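Shop move, part two

The second building at Clillstead has had power since February, and as of this week it has work in it. The floor is 3,224 square feet, of which 1,260 is set aside for sheet metal. The press brake went in first, leveled on four pads and left to settle for a week before the final check.

Three-phase came in on the wrong side of the wall, so the compressor line runs longer than I drew it. Pressure at the far drop holds at 100 psi with two guns open. 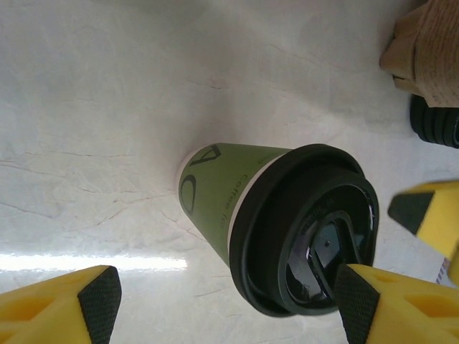

Coffee, lid still on.

Rutilio Contreras moved the Sandu job over on Thursday. First parts measured inside tolerance on every bend except the short flange, and a new back gauge offset fixed that. The Traltummont brackets stay in the old shop until the fixtures are rebuilt.

Still open: the dock plate, labels on the breaker panel, and a rack for full sheets. The Tustus order ships from the old address, so please keep sending drawings there.

June 28, 2025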